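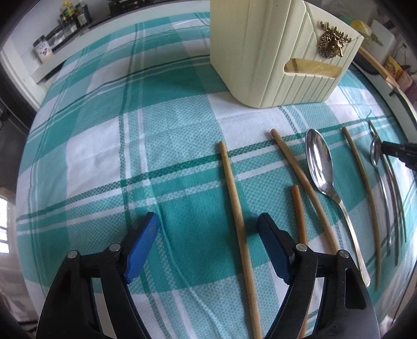 筷子

文/河口东
2020-03-11

父亲决定把房子租出去，是在饭桌上说的。他说完继续喝汤，姐姐问租给谁，他说还没有谁，先收拾。

房子在Starville小区，718室，住了快二十年。父亲要搬到姐姐家，坐公交车四站。他嫌四站太近，不用请搬家公司，叫个小货车就行。小货车要900块，他嫌贵，打了两个电话，最后还是用了第一家。

衣柜和书是前两个周末收的。厨房留在最后，母亲在的时候厨房归她管，她走了以后父亲只用一个锅、一个碗，其余的东西都在原来的位置。姐姐说厨房她来收，后来单位有事，就变成了我来。

我早上到的时候父亲已经把桌布铺好了。绿白格子的那块，以前过年才拿出来。我问铺它干什么，收拾东西又不吃饭。他说桌面凉，东西放上去响。

他把抽屉拉开，整个端出来，放在凳子上。里面是筷子和勺子，还有几样我叫不上名字的。他一根一根往外拿，放在桌布上，顺着一个方向摆，斜着。我说直接倒出来就行了，他没理我。

筷子没有几根是一样的。有长的，颜色浅，母亲炸东西用，小时候我拿它够过柜顶上的糖罐。有短一些的，深褐色，是我们平常吃饭的。剩下的来路就杂了，有吃外卖留下的，有亲戚家带回来的，有一根父亲说是在火车上拿的，那时候火车上还用木筷子。

我说，这些都不成对了，扔了吧，姐姐家有筷子。

父亲说，她家的筷子滑。

我说那就买新的，一把新的也就几十块，给他100块钱还有得找。他说他知道筷子多少钱。

勺子有大有小。大的那把不锈钢勺是母亲盛汤用的，柄很长，她喜欢把它挂在锅沿上，挂久了柄烫手，我们都被烫过。小的那把是我的，我吃饭一直用到上初中，后来全家拿它挖西瓜。父亲把两把都翻过来看了看背面，又放下。

他说，你妈买勺子要看背面。

我问看什么。他说不知道，她看完就买了，或者不买。

二

那个放筷子的篓子是在Besson买的。Besson是小区门口的杂货铺，现在改成了药店。父亲让我把它从柜子底下找出来，我找了一会儿，它套在两个塑料盆里面，盆上压着一袋过期的面粉。

篓子是塑料的，奶白色，四个角是圆的，下半截有一道一道竖着的棱，正面开了一个长条的口子，可以当提手。口子上头有个深褐色的装饰，像鹿角。从边沿往那里有几道斜线，看上去像一个信封。母亲买它的时候说这是装信的，父亲说哪有人用塑料装信，两个人为这个争了一路。买回来没有信可装，就拿来装筷子。

后来抽屉里多了个分格的盒子，筷子就搬进抽屉，篓子收起来了。再后来分格的盒子也坏了。

我把篓子拿到水龙头下冲。棱缝里有灰，用旧牙刷刷。父亲在旁边站着，说下面也刷刷，我说刷了。他说口子里面。我又刷了口子里面。刷完他接过去，用抹布擦干，对着窗户看了一遍。

那天中午我们吃的面条。父亲从桌布上随手拿了两根筷子给我，一根浅的一根深的，长短差了一截。他自己用的也不是一对。我说你看，吃面都夹不齐。他说你小时候就是这么吃的。我不记得了。

吃面的时候他问我Plirnuren那边的事。Plirnuren是我上班的公司，做包装材料，他一直念不好这个名字，每次说到中间就含糊过去。我说还行，就是七月要搬厂。他问搬到哪里，我说搬到Cestovum，在开发区的西头，新盖的园区。他说那你也得收拾东西。我说公司的东西不用我收拾，有人统一装箱。

他说那不一样。

我没有接话。面有点咸，他放了两次盐，我看见了，没有说。

吃完他洗碗，我擦灶台。灶台比桌子高一截，靠里那条缝里积着油，铲不动，我用开水浇了一遍，等它软。等的时候翻了翻墙上挂的日历，日历还是旧的，母亲在上面用铅笔记账。有一页上写着2,731，后面画了个圈。我问父亲这是什么钱。他手上都是泡沫，凑过来看，看了半天。

他说可能是冰箱。

我说冰箱不是我买的吗。

他说那就是前一个冰箱。

日历他没让我扔，卷起来，用一根皮筋套着，放进了装书的纸箱。

三

下午开始装。父亲先把勺子和筷子分开，分完又觉得不对，合在一起。他说分开了找不着。我不明白合在一起怎么就找得着，但是让他弄。

他说深颜色的放左边。我就把褐色的筷子抓成一把，放进左半边，它们散开来，往左倒，上头高出篓子一大截。我扶了一下，松手又倒了。父亲说不用扶，让它倒，倒了就不动了。

右边放勺子，勺头朝上。他说勺头朝上才知道是哪一把。旁边靠了一根浅色的筷子。我说这根是单的，也带着？

他说带着，搅鸡蛋。

我说搅鸡蛋要两根。

他说一根也能搅，慢一点。

我们把篓子放在桌布中间，退后看了看。桌布上还有些折痕，是在柜子里压出来的，铺了一天也没有平。父亲用手掌去抹，抹了几下，没有用。

我问桌布带不带。他说带。我问带去铺在哪儿，姐姐家的餐桌是圆的，这块布铺上去四个角会垂下来。他说垂下来就垂下来。

姐姐打来电话，问收得怎么样了。我说差不多了，就剩厨房的一点。她问筷子那些有没有扔，她说她家抽屉是满的，真的放不下。我看了父亲一眼，他正在往纸箱里垫报纸，背对着我。

我说，有个篓子，不用放抽屉，放灶台上就行。

姐姐说什么篓子。

我说就是那个，有个鹿角的。

她停了一下，说，那个装信的？

我说对。

她说那放灶台上吧，靠窗那边，别挨着火。
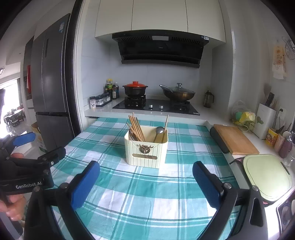

四

小货车是第二天早上来的。司机一个人，搬得很快，不怎么说话。纸箱一个摞一个，父亲在楼下看着，每上一个他就念一遍箱子上的字：书，书，冬天衣服，锅。

篓子没有装箱。他说装了箱筷子要折，就自己抱着，外面包了一层报纸，筷子从上面露出来。司机说大爷这个可以放后面，他说不用。

我坐在后排，他坐副驾驶，篓子放在腿上。路上等红灯，他把报纸往上拉了拉，过一会儿又滑下来，他又拉。四站路，开了很久，前面修路，绕到河边去了。他看着河说，这边以前是菜地。司机说是吗，我来的时候就这样了。

到了姐姐家，她已经把灶台靠窗那一块腾出来了，擦得很亮。父亲把报纸拆掉，叠好，问她要不要，她说不要，他就塞进自己口袋里。篓子放下去，有鹿角的一面朝墙。姐姐把它转过来，朝外。

父亲说，朝墙好，省得落油。

姐姐说，朝外好看。

他没再说什么，去看他的房间了。我听见他在里面开柜子，关柜子，又开。姐姐小声问我，这么多筷子，他一个人用得了吗。我说用不了。她从里面抽出一根看了看，又插回去，插的时候换到了右边。

午饭是姐姐做的，三个菜，一个汤。她摆的是自己家的筷子，黑的，一头带一圈金边，每双都一样。父亲拿起来夹了一块豆腐，没有夹住，掉在碗边上。他又夹了一次，夹住了。

姐姐的桌子上铺着一块透明的软垫，底下压着孩子的课程表。父亲低头看课程表，看得很仔细，问星期二下午怎么是空的。姐姐说那天放学早。

他说，那我去接。

汤端上来，姐姐去找勺子，拉开抽屉翻了两下。父亲站起来，走到灶台边，把那把大勺抽了出来，翻过去看了一眼背面，放进汤里。

投稿与转载请联系本站编辑部　版权归作者所有　返回顶部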